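カントリーのコンピレーション盤を取り込んだライブラリで、アルバム単位の音量補正とタグがそろわない

ウシオ_西日本
手持ちのカントリー音楽のCDとLPをFLACに取り込み、自宅のサーバに置いています。総トラック数は2,514、再生はPrumitz(サーバ側)とスマートフォンの標準的なプレーヤーの併用です。以下の症状が出ており、原因の切り分けと、やり直す場合の手順を教えてください。

症状A。オムニバス盤のアルバムゲインが曲ごとに違う値になっています。同じ盤なのに、REPLAYGAIN_ALBUM_GAINが -6.12 dB の曲と -8.90 dB の曲が混在します。単独アーティストの盤では起きません。Dorkvilleから出ている4枚組のボックスがいちばんひどく、11通りの値が入っていました。

症状B。そのボックスがプレーヤー上で1つのアルバムとして表示されず、歌手ごとに細切れになります。デュエット曲は「A & B」「A with B」「A feat. B」が別の歌手として扱われ、これも一覧を増やしています。

症状C。LPから起こした音源は、補正後もCD由来の音源より小さく感じます。測定ソフト上では目標値と一致しています。特にペダルスティールが前に出る曲で、CD版より引っ込んで聞こえます。

症状D。外出用にOpusへ変換したファイルは、元のFLACより全体に5 dBほど小さく再生されるプレーヤーがあります。別のプレーヤーでは同じに聞こえます。

取り込みの条件は次のとおりです。
・CDは44.1 kHz / 16 bit、照合つきのリッピング
・LPは96 kHz / 24 bitで録音し、手作業で曲を分割
・ゲインの計算は、フォルダを「歌手名/アルバム名」に整理した後で一括実行
・タグはVorbisコメント。ALBUMARTISTは入れていない曲が多い

フォルダの構成は変えてもかまいません。音声データそのものの書き換えは避けたいと考えています。

Deepak Lodhi
AとBは原因が同じで、CとDはそれぞれ別の問題です。順に書きます。

まずA。アルバムゲインは、まとめて解析に渡したファイル群を1枚のアルバムとみなして計算されます。何をもって「まとめて」とするかはツールの実装と設定に依存し、フォルダ単位、タグのALBUM単位、ALBUMとALBUMARTISTの組、のいずれかが多いです。質問の条件では「歌手名/アルバム名」に振り分けた後に一括実行しているので、オムニバス盤は歌手の数だけフォルダに分割された状態で計算されています。値が11通りあったのなら、ボックスが11の群として解析された可能性が高いです。フォルダ数と照合してください。一致しない場合はタグ側の分割(症状B)が基準になっています。

複数の群の値から後で正しいアルバムゲインを合成することはできません。トラックゲインの平均も代用になりません。ラウドネスの測定では400 msのブロックごとに値を求め、-70 LUFS未満のブロックを捨て、残りの平均から10 LU低い位置を相対ゲートとして、それ未満をさらに除外します。相対ゲートの位置は渡した音声全体で決まるため、対象が変われば除外されるブロックも変わります。盤全体を一度に渡して測り直す以外に方法はありません。

次にB。ほとんどのサーバ型プレーヤーは、ALBUMとALBUMARTISTの組をアルバムの識別に使います。ALBUMARTISTが空ならARTISTで代用するので、歌手ごとに細切れになります。対処は以下です。

・ALBUMARTISTに、盤のすべての曲で同一の文字列を入れる。オムニバスなら「Various Artists」
・COMPILATION=1 を入れる
・DISCNUMBERとDISCTOTALを入れ、ALBUMから「Disc 1」などの語を取り除く
・各ディスクに副題がある場合はDISCSUBTITLEに移す

ALBUMの文字列は1文字でも違えば別の盤です。全角と半角の空白、アポストロフィの ' と ’、末尾の空白は目視では見つかりません。カントリーの曲名やアルバム名には「Livin'」「Honky Tonkin'」のような省略形が多く、取り込み時に参照したデータベースによってアポストロフィの種類が変わります。どちらかに統一して一括置換してください。私は検索のしやすさから ' (U+0027)に寄せています。

デュエット曲の歌手名は、Vorbisコメントなら同じ項目を複数回書けます。表示用の文字列はARTISTに1つだけ置き、検索用にARTISTSを人数分並べる方法が扱いやすいです。

ARTIST=歌手A & 歌手B
ARTISTS=歌手A
ARTISTS=歌手B

ただしARTISTSを読むかどうかはプレーヤー次第です。読まないプレーヤーではARTISTそのものを複数回書くことになり、その場合の表示は区切り記号でつながれるか、先頭だけになります。Prumitzは手元の版ではARTISTSを読みますが、設定の「複数値を使用」が初期状態で無効です。有効にした後、再走査ではなくデータベースの再構築が必要でした。

「&」を区切り文字として機械的に分割する設定は使わないでください。グループ名に「&」が含まれる例が多く、正しい名前まで割れます。「feat.」と「with」は比較的安全ですが、それでも曲名側に入っている場合を先に抜き出して確認すべきです。

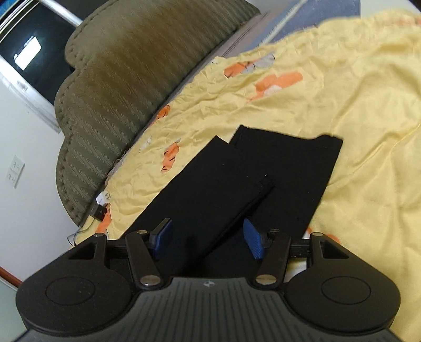 フォルダは「歌手名/アルバム名」をやめ、「ALBUMARTIST/年 - アルバム名/ディスク番号-トラック番号 曲名」にするのが無難です。ディスクごとに下位フォルダを作ると、フォルダ単位で計算するツールでは再び群が割れます。ボックス全体で1つの値にしたいなら、全ディスクのファイルを同じ階層に置いてください。ボックスの各ディスクが元は別々のアルバムで、単独で聴くことが多い場合は、逆にディスクごとに計算したほうが実用的です。マスタリングの時期が違うディスクを1つの値にまとめると、古い側が小さいままになります。これは計算の誤りではなく、アルバムゲインの仕様です。

作業の順序は次のとおりです。

1. 全ファイルのタグをテキストに書き出して保存する
2. ALBUM、ALBUMARTIST、DISCNUMBERを修正する
3. フォルダを移動する
4. 既存のREPLAYGAIN_で始まる項目をすべて削除する
5. ゲインを再計算する
6. サーバのデータベースを再構築する

4を省くと、大文字と小文字の違う同名項目が二重に残ることがあります。Vorbisコメントの項目名は大文字小文字を区別しない決まりですが、区別してしまう編集ソフトがあり、どちらの値が読まれるかは実装によります。

FLACのタグを書き換えても音声部分は変わりません。ヘッダのSTREAMINFOに入っているMD5は復号後の音声に対するものなので、作業前後でこの値を比べれば音声が変化していないことを確認できます。ファイル全体のハッシュは当然変わります。バックアップをファイルのハッシュで管理しているなら、2,514曲分が差分として扱われる点は見込んでおいてください。

Dについて。OpusのヘッダとR128系のタグは、ReplayGainと基準が違います。ReplayGain 2.0の基準は -18 LUFS、R128_TRACK_GAINとR128_ALBUM_GAINの基準は -23 LUFSで、差は5 dBです。さらに値の書式も異なり、R128側は1/256 dB単位の整数です。例えばReplayGainで -6.00 dB の曲は、R128側では -11.00 dB、書き込む値は -2816 になります。

R128のタグをそのまま適用するプレーヤーでは5 dB小さく鳴り、読み込んだ後に5 dBを加えて他の形式とそろえるプレーヤーでは同じに聞こえます。質問の症状と一致します。ファイルは正常で、再生側の処理の違いです。プレーヤーに「R128の補正値」や「プリアンプ」の設定があれば、Opusだけに+5 dBを加えてください。全形式に共通のプリアンプしかない場合はFLACまで上がるため、使えません。

Opusのヘッダには別にoutput gainという項目があり、復号時に必ず適用される決まりです。変換ツールの設定によっては、ここにアルバムゲインが書かれ、R128のタグにはその残りだけが入ります。両方を確認しないと二重補正かどうか判断できません。変換後のファイルを1曲だけ選び、output gainとR128_TRACK_GAINとR128_ALBUM_GAINの3つを書き出して見てください。

Cは測定値が一致しているなら、ゲインの問題ではありません。別の回答に任せます。LPの再生系は詳しくありません。

スライドバー係
CについてだけLP側から。

積分ラウドネスが同じでも、聴感が同じになるとは限りません。測定で使うK特性は低域を軽く落とし、高域を4 dBほど持ち上げた特性で、超低域の成分も完全には除去されません。LPの録音にはレコードの反りやアームの共振による数Hzから十数Hzの成分が含まれます。K特性の低域側は高域通過になっているのでこの帯域は大きく減衰しますが、振幅が極端に大きいと測定値への影響が残ります。影響が小さくても、ピーク値は確実に押し上げられます。ピークによるクリップ防止が有効なプレーヤーでは、ゲインがその分だけ制限され、実際に鳴る音量は目標値より下がります。「測定ソフトでは一致、再生すると小さい」という状況はこれで説明できます。

確認の方法は2つです。

クリップ防止を一時的に無効にして、同じ曲を聴き比べる。音量が変わればピークによる制限がかかっています。

REPLAYGAIN_TRACK_PEAKの値を見る。録音レベルが控えめなのに1.0に近い場合、クリックノイズか超低域がピークを決めています。曲中の1か所のクリックでも、この値は決まってしまいます。

音声データを書き換えたくないという条件なら、元の録音は保存しておき、配布用の複製だけに処理をかけるのが現実的です。20 Hz前後で18 dB/octの高域通過フィルタを通し、目立つクリックを手作業で補間した後で測り直してください。自動のクリック除去を強くかけるのは勧めません。カントリーの録音では、フラットピッキングの立ち上がりやスネアのブラシが誤検出されやすく、特にバンジョーの入った曲は検出感度を下げないと、アタックが目に見えて削られます。

ペダルスティールが引っ込む件は、再生系の周波数特性が疑わしいです。ペダルスティールの音の芯は1 kHzから4 kHzのあたりにあり、ここが少し下がっただけで奥に引きます。MM型カートリッジは負荷容量が推奨値より大きいと、高域の共振が可聴帯域の中に下りてきて、その手前がやや盛り上がり、上が早く落ちます。トーンアームの内部配線、ケーブル、フォノイコライザの入力容量を合計し、カートリッジの仕様書にある範囲と比べてください。ケーブルを長いものに替えただけで範囲を外れることがあります。

もう1つは内周の問題です。LPは内側に行くほど線速度が下がり、高域の再現が悪くなります。引っ込んで聞こえる曲が各面の最後に偏っているなら、容量よりもオーバーハングと針先の形状を先に見るべきです。丸針ならある程度はあきらめることになります。

CDと比べる際は、同じマスターかどうかも確認してください。CD化の際に中高域を上げている盤は珍しくありません。私の手元ではPronutdaleの古いライブ盤がそうで、LPとCDの差を再生系のせいだと思い、カートリッジの調整に40時間ほど使いました。結局、別のマスターでした。

96 kHz / 24 bitで録音していること自体は、この症状に関係しません。

tyagi_banjo
うちも同じ症状でしたが、アルバムゲインを使うのをやめて全部トラックゲインにしたら気にならなくなりました。シャッフルで聴くならそれで十分だと思います。ただライブ盤は曲間の拍手のところで段差が出ます。

Opusのほうは別のプレーヤーに替えて終わりにしました。

ウシオ_西日本
回答ありがとうございます。2024年1月の時点での結果を追記します。

A:ボックスのフォルダ数と値の数は一致しました。ご指摘の手順で測り直し、ボックス内のアルバムゲインは1つになりました。既存の項目を消す段階で、小文字のreplaygain_album_gainが残っていたファイルが見つかっています。すべて、以前使っていた編集ソフトTyagiで曲名を直したファイルでした。

B:ALBUMARTISTとCOMPILATIONを入れ、Prumitz側は再構築で解消しました。スマートフォン側はARTISTSを読まないため、デュエット曲は今も連名のまま1人の歌手として並びます。これは許容します。アポストロフィの混在は予想より多く、曲名だけでなくALBUMにもありました。

C:クリップ防止を切ると、LP由来の曲だけ音量が上がりました。TRACK_PEAKも高めで、複製に高域通過フィルタを通すと下がりました。ペダルスティールの件は、面の最後の曲に限らないので負荷容量を疑っています。フォノイコライザの入力容量が取扱説明書に書かれておらず、合計がまだ出せていません。

D:output gainは0で、R128のタグだけに値が入っていました。Opusだけを上げる設定がプレーヤーにないため、変換時にoutput gainへ+5 dBを書き、R128側をその分下げることを検討しています。

Deepak Lodhi
Dの最後の案は効果がありません。output gainを5 dB上げてR128のタグを5 dB下げると、合計は元のままです。タグを読むプレーヤーでは再生音量は変わらず、タグを読まないプレーヤーだけが5 dB大きくなります。

外出用のファイルをそのプレーヤーでしか使わないなら、R128のタグの値に1280(5 dB × 256)を足してください。先の例なら -2816 が -1536 になります。規格の基準からは外れるので、ほかのプレーヤーに持っていくと今度は大きく鳴ります。元のFLACがあるのだから、どちらにしても作り直しはききます。

フォノイコライザの入力容量は、仕様に記載がなければメーカーに型番を伝えて聞くのが早いです。

お問い合わせ | 利用規約 | © 音源整理相談室 | ページの先頭へ戻る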